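From: Koen Van der Linden
To: Lonetora readers' list
Subject: Re: [lonetora] Istness on audio – which narrator?

Dear all,

Thank you, Sinéad, for opening this subject again. I quote your message of last night, so that people who joined in April can follow.

Sinéad Buckley wrote:
> I have tried the Istness books on audio three times now and I always
> stop in the same place, when they arrive at the salt harbour. On paper
> I love that part. Is it the narrator, or is it me? My library has the
> old recording with Tomás Keogh and also the newer one with several
> voices. Before I borrow the other one I would like to hear from
> somebody who has finished both.

I have finished both, the old one two times. I will try to be fair, but you will see quickly which one I like more.

The old recording is complete. Keogh reads every word, also the letters between the chapters and the list of ships at the end. He is slow. In the first book this is pleasant, because you need time to learn the names, and he says them always in the same way. In the harbour part, where 12 people talk in one room, he gives nearly all of them the same voice, and when the text does not say "said Baysal" or "said the pilot" you are lost. I went back several times in that chapter. So no, Sinéad, I do not think it is you.

The newer one has a full cast and some music. The harbour is very good there. You hear at once who is angry and who only pretends. But it is shortened, and the box tells this in very small letters. The whole visit to the aunt is gone, and with it the only explanation of the blue key. If you have read the book you will fill the hole yourself. If you have not, the last chapter must be quite strange.

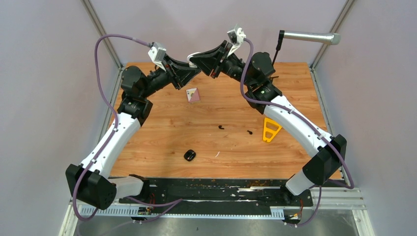 Marlene Magalhães wrote to me off the list, and allows me to repeat it, that she never missed the aunt at all, that the key is explained a second time in book two, and that a listener who waits 200 pages for an answer is exactly the listener the author wanted. She also finds the music too loud in the night scenes and turns it down each time.

On the key I must say she is partly right. I looked it up, and there is indeed a paragraph in book two, near the beginning of the voyage. It is short, and it does not mention who made the key, but it is there. I had forgotten it completely. I still regret the aunt, who is for me the funniest person in the series.

About the speed: many players let you make the reading a little faster. I did this with Keogh in the second book and it helped in the conversations. The descriptions of the sea I put back to normal – they are written to be slow, and faster they sound like a weather report.

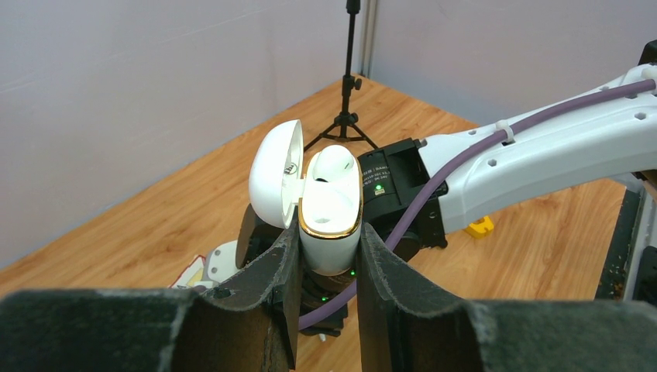 For children I would choose the cast version without much doubt. My niece was 10 when we listened to it in the car, and she asked for the harbour again as soon as it was over. With the old recording she was asleep before the first ship left. For adults who like to follow with the book open, take Keogh, because with the cast version you will be turning pages all the time to find where they are.

Sizwe Cele asked last month if the third book exists in the cast version. I have not found it. The library catalogue gives only the first two, and the old recording for all of them. If somebody has seen it in a shop, please write to the list with the name of the publisher.

Sinéad, my advice is to borrow the newer one, listen only to the harbour, and then go back to Keogh for the rest.

With kind regards,
Koen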